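Speaker notes — laundry sorting at home, Dovness evening session

Opening, 2 minutes. Say hello, mention the handouts by the door. Ask who has a bag of single socks at home. Wait for hands.

Slide 4
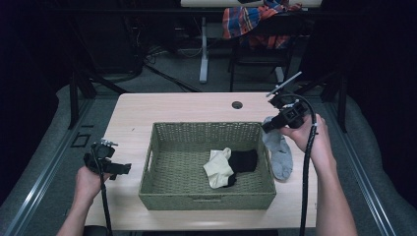 Single socks pile up when they go straight from the dryer to a drawer. My advice is to give them one basket and keep it on a table. A low one is best — the olive-green one on the slide has slanted sides, and the black sock and the cream one are easy to tell apart in it. Gray ones are harder. Lay them flat and match by length and cuff.

Slide 5
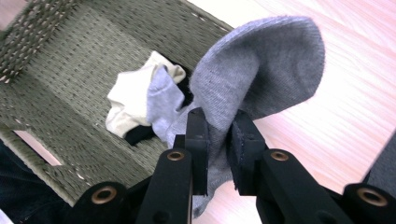
Then check the heel and toe before pairing. Thin spots go in the mending bag. Anything still single in October goes to the rag box.

Slides 10 and 11 are the Pirnusum drawer dividers. Skip them if we are running late. Take questions after that.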